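Keeping a printed tablecloth nice when the strawberries come out

I've got a weakness for a cheerful tablecloth. Plain white is very smart and all that, but give me flowers any day, and they hide a multitude of crumbs! The trouble starts with soft fruit. One squashed berry and you've got a pink blob where you least want it, so over the years I've picked up a few habits.

Put the fruit on its own little plate and give everyone a bigger one to eat from. People lean over the plate, the juice lands on china, and the cloth gets off lightly. I only put a few berries out at a time too (the rest stay in the fridge, where I can get at them).
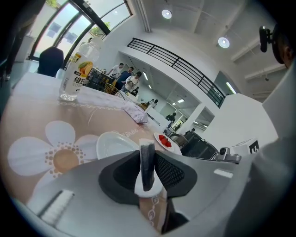 Posted by Uysal

A pink-peach cloth with a big daisy on it is just my sort of thing, and four strawberries on a small white plate look lovely against it. I like the lavender napkin as well. Cloth ones want a wash at 40 with the tea towels, and fold them while they're a tiny bit damp – saves ironing.

If you do get a splodge, scrape it up with a spoon and don't rub. Cold water from the back of the fabric next, then a dab of white vinegar, leave it 19 minutes or so (my oven timer is odd, I've stopped fighting it) and wash as normal. Try the vinegar on a corner first if the print is bright. Check the stain has gone before you go anywhere near the tumble dryer, as the heat sets it.

Bottles of juice or squash leave rings, so I give the bottom a wipe before they go on the table. I keep 2 old flannels in the drawer for that and nothing else.

Next month: getting candle wax out of a runner.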